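Facilities and Housekeeping Forum > Staffing and Equipment > Apartments going to robot turnover checks, what happens to hours?

laundrychute2
Member
We run 70 long-stay apartments and the owner, Cillari, has signed up for a trial with Wokov starting in February. The robot is supposed to go in after checkout, open the doors, check the stove is off, wipe the counters and leave the rest for us. We have 5 people on turnovers now. The email says "no change to headcount," and then it says hours will be "reviewed." Has anyone been through one of these? Mostly I want to know what the day looks like once it's in.

nightdesk_mo
Senior member
Read "reviewed" as "cut." Our place brought in floor scrubbers and the early shift went from full days to half days inside a season. The people who stayed got the corners and the stairs, the worst part of the job.

brasskey
Member
Scrubbers are a different deal. A scrubber does one thing in a straight line. An apartment has door handles, knobs and a kitchen somebody cooked in for three months. I'd be surprised if it gets through a whole unit alone in the first year.

We're further along with the same supplier at Gunwood, and so far most of the work is still on the computer. I was moved off the floor two days a week to sit with it. They built a practice kitchen in the simulator, the arms get driven through the tasks there, and I go through the runs and mark them good or bad. We're at 2,097 runs marked.

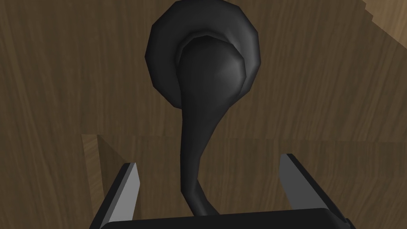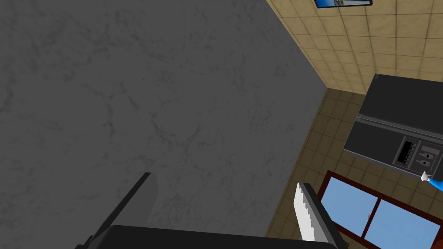 brasskey
Turnover lead, Gunwood | Member

Both are from the simulator. The first one is a door lever with the gripper open on either side of it. I mark whether the fingers end up where a person would put a hand, and whether the door would open without scraping the wood. The second looks down over the kitchen counter, with the controls of what looks like the stove or oven over on the right. The blue arm near the controls is the other one of the pair. A lot of my notes are about which arm should be doing what.

What changed for me: less bending, more sitting, more typing. My back is better and my eyes are worse. Pay stayed the same, which I argued about, because reviewing is a skill and they were calling it "light duty."

nightdesk_mo
Senior member
So you're training your replacement at your old rate.

brasskey
Member
That's one way to put it. I'd still like the person marking those runs to be someone who has cleaned a kitchen. Before me it was an engineer, and he passed runs where the arm wiped a clean counter and skipped the strip next to the stove. That's where all the grease is.

laundrychute2
Member
Thanks, this is more than we got in the meeting. Did they ask for people to do the reviewing or just pick? Two on my crew would be good at it but neither one likes computers.

brasskey
Member
They picked. Ask for it to be posted. And get the training time in writing - ours was 20 minutes and a PDF.

tile_and_grout
New member
I work on the maintenance side and I disagree with both of you a little. The hours we lost went to the front end, carts and restocking, so it was the same total on paper. The trouble was the schedule. You wait on the machine to finish a room before you can go in, so people got sent on break at odd times and then had to rush. Ask who decides the order of the rooms.

Also ask about hardware. We had Mühlbauer levers on half the doors and round knobs on the other half. The knobs all got replaced, and our crew did that work on top of the normal list.

laundrychute2
Member
Hadn't thought about the doors. Ours are all mixed too, at least three kinds.

nightdesk_mo
Senior member
Then somebody has a month of door work coming. Make sure it goes in as extra hours and isn't squeezed in between turnovers.

laundrychute2
Member
I'm writing up the list tonight: room order, posting the review job, training time, door hardware. Will post what they say when they answer.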